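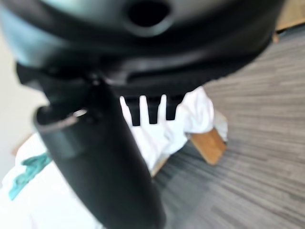
Wrist view at the cloth task, with white and teal fabric close to the gripper.

Planning and Budgeting for Automation
Session 4: Costing a cloth-handling cell
Liesl Mayrhofer
12 January 2026

Bring your copy of the Renby quotation. We will work through it line by line in the second half.

1. What the quotation leaves out

The Renby quotation covers the robot, its two grippers, the controller and delivery. Read it again and note what is missing. There is no price for spare finger parts, no price for the wrist cameras, and the training days are listed as "on request". A buyer who signs at this stage has agreed to the largest figure on the page and left the rest open.

Ask for a price on every item marked "on request" before you compare suppliers. Drallby includes training and charges more for the arm. Renby does the opposite. Put both into the same table, with the same headings, or the comparison means nothing.

2. Wear and spares

Grippers and cables wear out before arms do. For the Fallen laundry case we will allow 2 spare finger sets per gripper in the first year and review this in August. Cameras mounted at the wrist are knocked more often than those at the head, so they go under spares as well. Do not put them under capital.

The supplier's lead time matters as much as the price. If a finger set takes 3 weeks to arrive and you hold none in the cupboard, cost 3 weeks of lost work.

3. The workplace
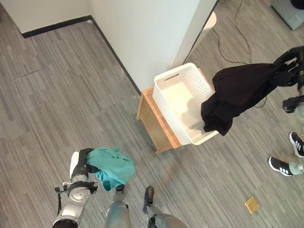

Floor space is the line most often forgotten in student budgets. Measure the area the robot needs to stand and turn in, then add room for a person to work next to it. Furniture is cheap by comparison. A small cabinet with a plastic basket on top is enough for a cloth task, and you can price both from any household shop. Cables on the carpet are another matter, and a cable cover should go on the list at the start. Allow for floor plates when you draw up the layout, so that nothing with feet or castors has to stand on one.

Staff time belongs here too. Assume one person in attendance for every hour of trial running. In the Fallen case this costs more over the year than the spares and the furniture together.

4. Consumables

Garments and cloths used in trials should be bought for the purpose. Choose a range of colours and weights, including dark items, and keep a record of what was bought. The Ha worksheet has a row for this. Enter 1000 in the quantity column only if you are planning the full trial. For the pilot, use the smaller figure given in your group's brief.

5. For next week

Complete the Ha worksheet for both suppliers.
Write one paragraph on which quotation you would accept and what you would ask the supplier to change first.
List any cost you could not find a price for, and say who you would ask.

Reading: chapter 3 of the course pack, on leasing and buy-back terms.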